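Ticket 91 -- Open day demo, arm station
Status: Open, awaiting vendor
Raised by: Norbert Bárány, facilities and events, Tradach
Assigned to: Rosario Bortolotti, Furkomon
Priority: was High, changed to Medium by Furkomon, changed back to High by me

Summary
Arm stopped partway through the drink demo with visitors standing there. Pendant showed a protective stop. Happened more than once on 22 Jul 2021 and I don't accept that the cause is "visitors." We have another open day coming and I need to know whether to put this on the program or leave it off.

What was supposed to happen
The sheet from Furkomon says the arm picks up a cup, carries it over to the board, sets it down, and goes back to its start pose. The fruit and the spoon are for the second half, where a person finishes the drink. The sheet also says the routine "runs unattended for the full visit." I would like that sentence taken out.

What happened
First group: fine, start to finish. I timed nothing, I was talking.
Second group: arm came down over the cup, closed, lifted a little, stopped. Red message on the pendant. Rosario cleared it and restarted from the top.
Third group: same thing, same place in the routine. Cleared, restarted, stopped again. We moved people along to the Lukholm table.
Fourth group: ran fine. Nothing had been changed that I know of.

Reply -- R. Bortolotti
Thanks Norbert. A protective stop means the arm felt more force than it expected. It's a safety feature and it worked as designed. Most often at public events somebody leans on the table or bumps it. Was anybody touching the table in groups two and three? Also please confirm the payload setting on the pendant. It should match the number on the setup sheet.

Reply -- N. Bárány
People stood next to the table in all four groups, so if standing there is enough to stop it then it can't be shown to people. I didn't see anyone lean on it. I was on the long side and would have noticed.

Payload: pendant says 200. The sheet says 100. I did not set this and neither did anyone on my side -- we don't have the password.
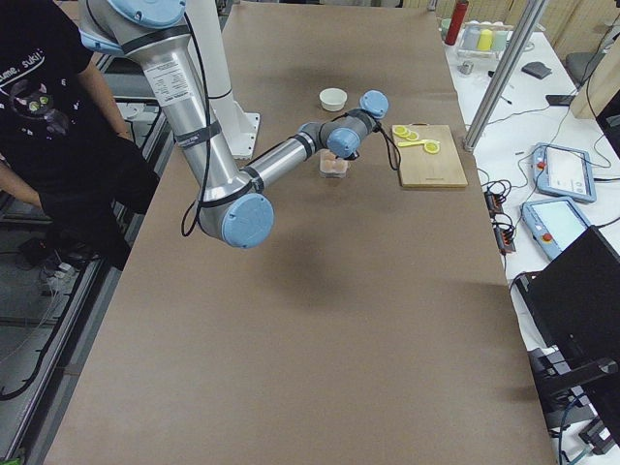
I'd also like to know which payload number is the right one before anybody types anything, given that the sheet has been wrong about other things (it had us down for a morning slot and a Fabbri power supply we've never owned).

Reply -- R. Bortolotti
Good catch on the payload, that may well be it. If the controller thinks it's carrying more than it is, it compensates for weight that isn't there, and the force reading drifts when it lifts. 100 is correct for the gripper with a cup. Please try these in order and write down what you get:

1. Power up, let it sit 15 minutes before the first run.
2. Set payload to 100. I've sent the password separately.
3. Run the routine with no cup.
4. Run it with an empty cup.
5. Run it with a full cup.
6. If it stops, photograph the pendant before clearing the message.

Also look at the cable along the arm. If it catches when the elbow moves, that can read as force too.

Reply -- N. Bárány
Did all of it, with nobody else in the room.

Step 1: done.
Step 2: done. It asked for the password twice and took it the second time.
Step 3: no stop.
Step 4: no stop.
Step 5: no stop on the first run. Ran it again, no stop. Ran it again, stopped on the lift, same place as before. Photo of the message sent to your email.
Cable: I pulled on it gently with the power off and it has slack. Whether it catches while the arm is moving I can't tell from where I'm allowed to stand.

So the payload was wrong, and fixing it did not fix the problem. And there was no visitor to blame.

Reply -- R. Bortolotti
I'd still call that an improvement. The code in your photo is a force limit on the wrist, which fits either the grip closing too low on the cup or the cable pulling at that one angle. The pick point was taught in May on our own bench and your table may sit slightly different. I can re-teach it remotely if you jog the arm for me.

Medium priority seems right now that it mostly runs.

Reply -- N. Bárány
"Mostly runs" is what I had on the day. Priority is back to High.

I'm not jogging the arm over the phone. If the pick point depends on the table then it should have been taught on the table, and I would like you here to do that. I would also like to see it do the full-cup run for as long as the visit lasts, with people walking past, before it goes on the program again. If it can't, put a person there to pour and let the arm wave or something. The groups who saw it stop seemed perfectly happy with the Lukholm table.

Still waiting on:
-- corrected setup sheet
-- who set the payload to 200, and when
-- a date for the visit

Reply -- R. Bortolotti
Sheet is being corrected. The controller log should show the payload change, I'll pull it when I'm on site. Checking travel, will update the ticket with a date.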